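February 13, 2019

Cold morning, and the bus to Vakport was late again, so I arrived at the workshop with wet shoes and very little patience. Juwita was already there. She had the heater near her chair and was eating rice from a tin, and she told me that the left arm had lost its zero position in the night. I don't think an arm can lose anything in the night when the power is off. But when I switched it on, it was pointing where it should not point, so she was right and I had to say sorry.

We spent the first part of the morning on that. The fault was mine from last week. I had tightened the clamp at the shoulder but not the small screw behind it, and the whole joint could slip by a few degrees when somebody leaned on the table. Now both are tight and I put a line of paint across the screw head, so that I will see if it turns. I should have done so in November, when we put the arms up for the first time. I wrote it on the list then. I have the list here in this same notebook, and it is the third item, with no tick next to it.

After this we went on to the cables. The task is simple to say. There are two boxes, one has power cords in it, and the arms should take the cords from the full box and put them in the empty one, one cord at a time. A child can do it and would be bored before the end. For us it is now the sixth week. I chose cords because I have so many of them, and because Juwita said that blocks are too easy and everybody does blocks. Some days I wish we had done blocks.
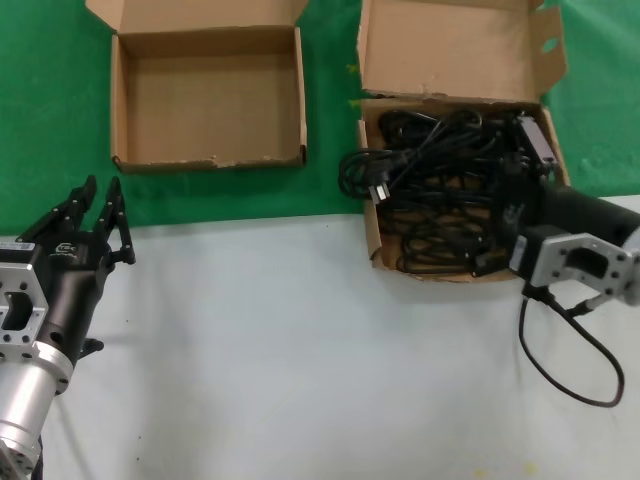 Intan Lumbantobing

I want to write down how the right arm behaved, because tomorrow I will remember only that I was angry. It goes down into the box well now. The approach is smooth and it does not hit the cardboard wall any more, and that alone made me happy for one hour. The trouble begins when the fingers close. They take one cord, but a cord in that box is never alone. It goes under another one and over a third, and when the arm lifts, everything wants to come with it. The motor current climbs, my limit stops the arm, and it stays there with its hand in the box like somebody who has forgotten what he came for.

My first idea was to raise the limit. Juwita was against it. She said that if I raise it, the arm will lift the whole box and drop it on the floor, and then I will raise it again. I raised it anyway, only a little. The arm lifted the box by one side and dropped it on the table. She did not say anything. She went to make tea, and I put the limit back.

The second idea was hers and it was better. The arm should lift slowly for 2 centimetres, then stop, then shake a little from side to side, and then lift again. This is what I do myself when I take a necklace out of a drawer. I had never thought about it as a movement with parts. I wrote it before lunch, and it was not difficult, only four new positions and a pause between them. The pause matters more than I expected. Without it the cords swing and catch again on the same place. I tried a short pause and a long one and the long one was clearly better, but it makes the whole thing so slow that I could knit during it.

Lunch was bread and the soup from yesterday. Mr Dirkach from the next unit came in to ask for our long ladder, and he stayed for twenty minutes and explained to us how they untangled fishing nets when he was young. His method is that you never pull, you only open. You make the knot bigger and bigger until it is not a knot. I think this is also true for cords, but I do not know how to tell it to a gripper with the fingers we have. They are good for holding and they are poor for opening. I made a small drawing of his hands while he was talking. It is on the back of the Tiongson invoice, and I must remember to copy it before that goes to the accountant.

In the afternoon I worked on the plugs. A plug is the best thing in the box to hold, because it is stiff and it has a shape, and a cord has no shape at all. So I changed the search so that it prefers a plug if it can find one near the top of the pile. I named this part of the program Findstead. Juwita says it sounds like a village where old people go on holiday. It is only a few lines, but I am a little proud of them.
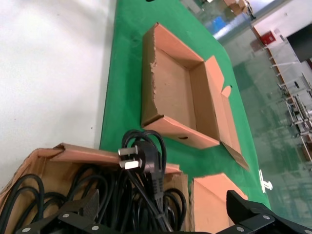 The metal pins help very much here, since they are bright and all the rest is black on black. The first version of Findstead looked for the body of the plug and found it everywhere, also in every bend of every cord. The second version looks for the pins first and then goes back from them to find the body. With this one the mistakes became much fewer. I ran it on 27 old pictures from my folder and it was wrong on 6 of them. Most of the wrong ones were pictures where the plug lies with its pins down, so really there was nothing for it to see. For those it should give up on plugs and take a cord in the old way. At present it does not give up. It chooses a reflection and is very sure about it.

Then there is the question of which side to take the plug from. If a finger comes down on the pins, it pushes the plug deeper into the pile and we are worse than before. I would like the two fingers to close on the flat sides of the body, with the pins free. It means that the wrist must turn first, and our wrist does not like to turn far when the arm is reaching so low. I moved the box nearer to the arm by the width of my hand and it was better. Perhaps the real answer is that the boxes were always standing too far back. Juwita has marked the old place and the new place with pencil, and tomorrow we will try both with the same program.

We quarrelled a little about the cardboard. I want to get plastic boxes, because the cardboard bends when the gripper touches it and one of the rims is already torn. She wants to keep it for the same reason. She says that if it works only with good boxes, then it does not work. I said that is a nice sentence but she is not the person who repairs the boxes with tape. We did not agree. The boxes stay until Friday.

The last good run was just before we locked up. The arm took hold, lifted, stopped, shook, and lifted again, and one cord came up by itself with nothing hanging on it. I shouted so loudly that Juwita dropped her pencil. We tried four more times to repeat it and got it once. I did not write down the settings of the good run before I changed the pause, and this was stupid. I believe the pause was 100 longer than what is in the file now, but I am not certain, and I will have to test it.

To buy: paint marker, tape, two of the small screws for the shoulder (take the old one with me to compare). Ask Mr Dirkach for the ladder back. Telephone my mother, it is her turn to be cross with me. Shoes are still wet.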